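Zirville Home Board > Storage and Tidying > Yellow see-through tubs: keep or replace?

Thread 1446, 26 replies, page 2 of 2

urkora_attic
Back to the original question. I have used open tubs for the play food for two years and I would keep them. Kids can see what is inside without dumping everything out. With lidded boxes mine took the lid off, lost it, and then I had an open tub anyway.

Rallham
Disagree. Open tubs collect dust and crumbs. If it sits on a table where people eat, it needs a lid. We went to lidded boxes in November and I wipe them down a lot less.

sun_porch
Depends on the color too. Clear plastic looks messy from across the room. The tinted ones hide some of that but you can still tell what is in them. Yellow is fine for orange and red stuff. Green things look brown through it.

Rallham
So put a label on it. Then the color doesn't matter.

sun_porch
My youngest is three. She doesn't read labels.

Ha-neul Cheon
I run a toy shelf for a parent group and we sort by kind, one kind to a tub. Vegetables in one, bread in another. Cleanup goes faster when a tub is nearly empty at the start, so I would go bigger than you think you need. Wash them by hand. The dishwasher warped two of ours.

urkora_attic
Top rack or bottom?

Ha-neul Cheon
Bottom. I haven't tried the top since.

Rallham
Top rack is OK for mine, but they are a thicker plastic.

plankside
Original poster again. Thanks for the replies. To answer the question from page 1, the tub goes on a light wood tabletop, butcher-block style, so I don't want anything that scratches. I put felt dots under the last one and they peeled off after a week.

sun_porch
Skip the dots. Lift it instead of sliding it and the wood will be fine. Oil the top now and then.

Rallham
Or use a tray. Still voting for a lid.

plankside
No lid for now. Keeping the yellow one. Soft-looking orange piece in it, rest of the set still to sort.

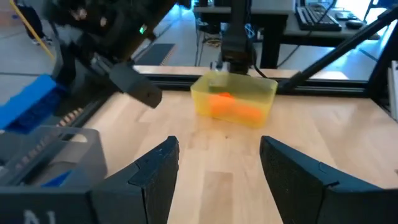

Page last changed: November, 4:15 pm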